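Home Reception and Router Care
Household Guidance Sheet 312, revised 2019-03-04
Jelham Residents' Information Service

Residents who receive television and internet service over the air are advised to review their equipment before the September frequency change.

Place the router on an open shelf, away from the microwave oven and any large metal appliance. Closed cabinets weaken the signal considerably.

Indoor antennas should stand near a window on the side of the home facing the transmitter. After moving an antenna – even to another shelf – run a full channel scan on the television.

Check coaxial connectors by hand. They should be finger-tight; pliers can damage the socket. Splitters with more than 2 outputs are not recommended without an amplifier.

Dust vents with a dry brush. Do not apply liquid cleaners to powered equipment.

Label each cable at both ends before disconnecting it.

Questions may be directed to Chae-won Bae, Household Services, extension 9. 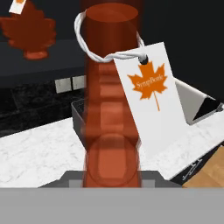

Syrup bottle with a string-tied hang tag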